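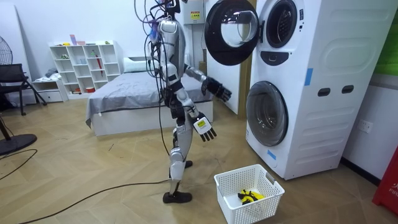
Tenants' group asks for proof before laundry rooms are refitted

Gullholm, June – The Gullholm Tenants' Group is asking the landlord, Ulelura Homes, to hold off on its plan to put stacked laundry units in up to 108 flats until someone shows that they suit the people who will be using them.

Ulelura says stacking a second drum on top of the first frees up floor space. The group doesn't dispute that. It does question the claim that the units will "take the labour out of laundry", a line repeated in every letter sent to residents so far.

"Clothes still have to come out of a basket on the floor and go up into a round door," said spokesperson Dehua Liao. "I'd like to know whose labour has gone."

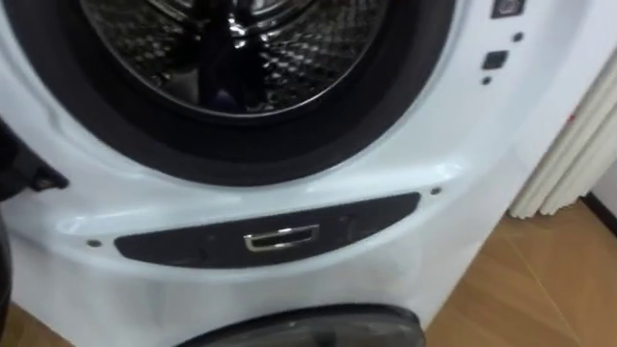
Reading time: 1 min

The group has no quarrel with steel drums or rubber door seals. Its doubts are about reach, cleaning and cost. Seals need wiping, and a seal at chest height on one person is over the head of another. Ulelura has put the price at $4000 a flat, with $500 to be recovered through rent. It has not said what a repair would cost, or who would pay if one half of a stack failed.

Hanyu Xie, who looks after the group's repairs log, wants a trial in five flats first – with older tenants and wheelchair users among them.

"A brochure is not a trial," she said.

Ulelura has offered an information night on Monday. The group will attend, and has asked for written answers beforehand.

Media contact: Dehua Liao, Gullholm Tenants' Group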